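Kitchen Testers and a Part-Time Test Kitchen Assistant Wanted
Ní Mhurchú Home Test Kitchen, Skududville
Posted Dec 29, 1999

We cook with other people's pots for a living, and we need more hands! The Ní Mhurchú test kitchen writes up cookware for a mail-order catalog and for a handful of kitchen shops, and this winter the shelves are fuller than they have ever been. Saucepans, stockpots, skillets, roasters, steamers with far too many pieces. Somebody has to boil, simmer, scorch, scrub and then write down what happened, and we would love it to be you.

There are two ways to join in. The first is a paid part-time job in the kitchen itself. The second is a call for home testers, who come in for three short sessions and take a set home in between.

PART-TIME TEST KITCHEN ASSISTANT (one opening, 16 hours a week)

You'll work at the long table and the two ranges with Marjatta Tuominen, who runs the kitchen and wrote most of our test sheets. A typical shift starts with unpacking. Sets get checked against the packing list, lids get matched to pots, and every piece gets weighed before it goes near a burner. After that it depends on the week. We have a rice week, a milk week (bring patience), and a caramel week that everyone asks to be scheduled for until they have done it once.

You would be:
Unpacking and logging new sets, and repacking the ones that go back
Running boil, simmer and pour tests from a written sheet
Hand washing, a lot of it
Writing short plain notes that a shopper could understand
Keeping the lid rack in order, which is harder than it sounds

We need someone who can lift a full stockpot, read their own handwriting a week later, and tell us when a handle is uncomfortable even if the pot is beautiful. Professional cooking experience is welcome but we don't ask for it. Our last assistant came from a shoe store and was wonderful at this. If you read any German, please say so in your letter — some of our sets come from German makers and the leaflets pile up.

HOME TESTERS (open call)

Home testers are the heart of our lid project, and the part I'm most excited about. Last year 291 households sent back our survey on pots and pans, and page after page of it was about lids. Lids that rattle. Lids that drip down your sleeve when you tip them. Glass lids that fog so badly you end up lifting them anyway. We want to look at all of it properly, with people who cook dinner on ordinary stoves for ordinary hungry families.

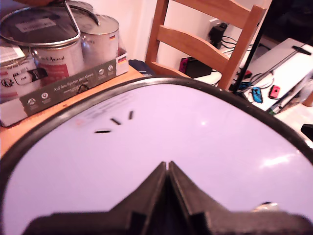
Do I have to be a good cook to be a home tester?
Anyone who makes a hot meal at home at least four times a week is a good fit, and beginners often notice things that the rest of us have stopped noticing.

At the first session you meet the other testers, pick up your set and go over the notebook we'd like you to keep. Then you cook your usual meals with it at home. Soup, noodles, beans, whatever you normally make. Please don't plan special menus for us. The second session is a group cook in our kitchen, where everyone makes the same pot of potatoes and compares notes (loudly, if past groups are anything to go by). At the third you hand in the notebook, return the set and stay for lunch.

We'd especially like to hear from:
People who cook for five or more
People with small hands, sore wrists or arthritis
Left-handed cooks
Anyone cooking on an old electric coil range
Anyone who has very little cupboard space

You need to be 18 or older and able to get to Skududville for all three sessions. Children are welcome at the lunch. Home testers are thanked with a Clotberg grocery voucher and a copy of the finished report, which we plan to print in May in a run of 700.

HOW TO APPLY

For the assistant job, send us a letter of one page and the name of someone you have worked for. Tell us about the pot you use most at home and what you would change about it. Marjatta reads that part first, so take your time over it. Hourly pay is set out in the information sheet, along with the shift times, and we'll mail you a copy if you ask.

For home testing, a postcard will do. Put down your name, your phone number, the kind of stove you have, and how many people you usually feed. If you have strong feelings about lids, add those too.

Write to: Ní Mhurchú Home Test Kitchen, Kamix Building, second floor, Skududville. You can also drop your letter off at the front desk downstairs during business hours. Please mark the envelope KITCHEN JOB or HOME TESTER — the other offices in the building share our mailbox.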